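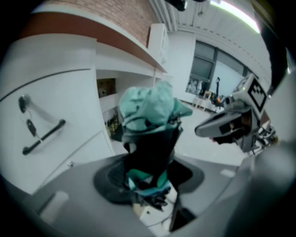 Vilenham Textiles and Mending Club

Gear reviews: the Sowa darning loom
Posted by Renata Szulc, September 28, 2023

I have darned socks over a wooden mushroom since I was a teenager and was quite sure I didn't need anything else. Then I borrowed a Sowa loom from Dariusz Wasilewska over winter, kept it far too long, and ended up buying my own in July. I love this thing!

If you haven't used a darning loom, it's a small disc that goes behind the hole, with a row of hooks clamped along the top. You stretch your warp threads between the hooks and the bottom edge of the hole, then weave across with a needle. Flip the hooks and the warp swaps over, so you can slide the needle straight through on the way back without picking up every second thread. On an old-style loom the hooks are bent wire and they catch on everything (jumpers, sleeves, the cat). On the Sowa they're rounded and they turn together with one push of the thumb.

The kit is $80, and yes, that made me gulp. You get the loom, two discs, a decent blunt needle, a fine comb for beating down the weft and 120 metres of wool-nylon thread spread over five cards. The colours are a bit school uniform – navy, grey, bottle green, maroon and cream – but the thread is lovely, with just enough grip to stay put while you work. I've nearly finished the navy.

It weighs 292 grams with everything in the tin. I take mine on the train most mornings and can get a heel done before my stop if the hole isn't too horrible.

Where it really shines is on medium-weight knits. Elbows, school jumpers, thick socks, the cuffs of a flannelette shirt that should have gone in the rag bag. The patch comes out flat and square, and you can do stripes or checks if you want the mend to show off a little. I did a checked one on my gardening trousers and have been stopped twice at the shops about it.

A few grumbles. The clamp is too stiff out of the box and my thumbs complained for the first week. Very fine fabric is hard going, as the hooks sit too far apart for T-shirts and you end up with something closer to a basket. And the instructions are one folded sheet with drawings the size of a stamp. Onbridge, who sell it here, have a much better guide on their site, so print that instead and keep it in the tin.

I also tried the cheaper Grokitora loom on the same pair of socks, one heel each. It does the job and costs far less, but two of the hooks jammed halfway and I had to coax them over with a pin. Fine for one jumper a year. For a whole mending basket, I'd save up for the Sowa.

Members can borrow the club's one from the tall cupboard on any meeting night. Please wind the leftover thread back onto its card.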